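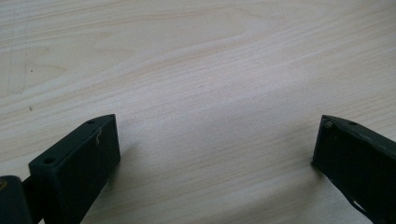
A tea box, also called a tea chest or tea bag organizer, is a lidded container used to store and present individually wrapped tea bags. It is normally made of wood, is divided on the inside into compartments, and is kept on a table, counter or sideboard. The term "tea chest" is also applied to the large plywood crates once used to ship loose tea by sea, which are a different object and are not covered in this article.

Household tea boxes are distinct from the tea caddy, a sealed container for loose leaf. A caddy is built to keep air out. A tea box is built to keep different teas apart and to let a person choose among them with the lid open, and it relies on the wrapper of each bag to protect the leaf.

Construction

Most tea boxes consist of a rectangular carcass, a fixed base, a hinged lid and a set of internal dividers. The four walls are commonly joined with glued miters, box joints or simple butt joints held with pins. The base is either set in a groove cut around the inside of the walls or glued flat to their lower edges. A grooved base is stronger and allows a thin panel to move slightly with changes in humidity; a glued base is cheaper and gives a little more depth inside.

Wall thickness is a compromise. Thick walls hold hinge screws well but take space from the compartments, and on small boxes the loss can be enough to make a wrapped bag bind against the sides. Softwoods, bamboo and rubberwood are all in common use. Strongly scented woods, such as cedar and camphor, are avoided, as paper wrappers pick up the odor within a few weeks.

The outside may be stained, oiled, waxed or varnished. The inside is often left bare. Where an interior finish is applied it has to be fully cured before the box is filled, and makers of handmade boxes usually leave the lid up for several days after the last coat.

Dividers

Dividers determine the capacity of the box and how it is used. Two basic layouts exist. In the parallel layout, straight dividers run in one direction only, giving long compartments in which the bags stand one behind another like cards in a file. In the grid layout, dividers cross at half-lap joints and form square or nearly square cells, each holding a short stack or row.

The parallel layout is simpler to make and easier to clean. Its drawback is that a compartment that is only partly full lets the bags slump forward. Some owners correct this with a loose block behind the last bag. The grid layout holds the bags upright more reliably but wastes some space at each crossing.

Dividers may be glued, or slid into shallow vertical slots cut in the walls. Slotted dividers can be lifted out, so that two narrow compartments become one wide one for pyramid bags or small tins. They should fit closely enough not to rattle, yet come out by hand without tools.
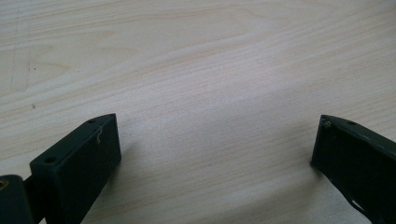 Table surface in a light, wavy-grained wood.

Lid and window

The lid is attached at the rear by a pair of small butt hinges or, on longer boxes, by a single continuous hinge. It may be solid or may hold a transparent panel. A windowed lid lets the contents be checked with the box closed, and is common on boxes intended for offices, guest rooms and breakfast tables. The panel is either glass or acrylic. Glass resists scratching and keeps its clarity but adds weight above the hinge line. Acrylic is lighter and safer if dropped, although dry wiping will haze it over time.

The panel is seated in a rebate on the underside of the lid frame and retained with beads, small pins or a line of flexible adhesive. Rigid adhesive is not recommended, as the wood and the panel expand at different rates.

An open lid can be supported in several ways:

Stop hinges, which hold the lid just past vertical.
A chamfer on the rear edge of the lid, which meets the back wall of the box and limits travel.
A short cord or chain between the lid and a side wall.
No support at all, in which case the lid falls fully back and rests on the table.

The last arrangement places a high load on the hinge screws if the lid is heavy. It also doubles the depth of clear surface that the box needs behind it. A lid that stands upright takes up less room but can tip an empty box backward if it is pushed, particularly where the box is shallow from front to back.

Catches are optional. Where one is fitted, a small hook, a ball catch or a pair of magnets is usual. Many boxes have none and depend on the weight of the lid, with a finger notch in the front wall for opening.
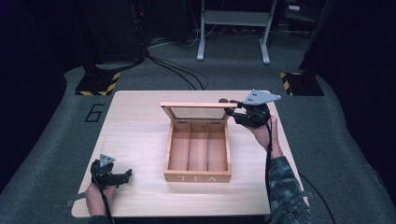
Lettering

Tea boxes are frequently marked on the front face or lid. The most common marking in English-speaking markets is the single word TEA in capitals, with wide spacing so that three letters fill a long panel. Letters may be printed, laser-engraved, routed, stenciled or branded with a heated iron. Pale lettering is used on medium and dark woods, and burned or dark printed lettering on light ones. Printed letters wear first where the thumb rests when the lid is raised. Engraved letters last longer but collect dust, which has to be brushed out with a soft dry brush.

Regional makers

Small workshops have produced tea boxes as a side line to picture frames, cutlery trays and other light joinery. The Hrubý workshop is known for a parallel-divider pattern with removable partitions and a stop hinge of its own making. The pattern was drawn by Ľudovít Rusnák, who trained as a frame maker, and the mitered lid follows frame practice closely: the corners are splined, and the panel can be changed by drawing two pins.

The Orthorpe pattern is heavier, with a solid lid and a grid of fixed cells. It was made for tea rooms in Halldale and Mestcombe, where the boxes were carried from table to table, and it has a recessed grip in each end wall. Rostislav Beneš, in his notes on light joinery, treats the two patterns as separate lines of development -- the Hrubý box from the frame, the Orthorpe box from the cutlery tray -- and gives a capacity of 21 bags per compartment for the larger Hrubý model when filled with flat paper envelopes.

Use

Bags are generally sorted by type, with black, green and herbal teas in separate compartments. Strongly flavored infusions such as peppermint are kept at one end or left out altogether, as an open-topped divider does little to stop aroma from spreading under a shared lid. Unwrapped bags are unsuited to a tea box unless the contents are used quickly.

The box should stand on a level, dry surface, away from the kettle. Steam is the most frequent cause of swollen dividers and sticking lids. Direct sunlight is also to be avoided with windowed lids, as it fades printed envelopes and warms the contents. On a finished tabletop, felt or cork pads under the corners prevent scratching; grit trapped beneath an unpadded base will mark a pale table readily.

Care

The interior is emptied and brushed out when tea dust builds up in the corners. Bare wood is wiped with a barely damp cloth and left with the lid open until fully dry. Soap and scented polish are not used inside. Glass panels can be cleaned normally if the cleaner is applied to the cloth and kept off the frame. Acrylic panels are cleaned with plain water and a soft cloth, without ammonia.

Loose hinge screws are the usual repair. The hole is packed with a glued sliver of hardwood, trimmed flush and drilled again at the original size. Fitting a longer screw is seldom possible, as it would pass through the wall.

See also

Tea caddy
Box joint
Butt hinge
Cutlery tray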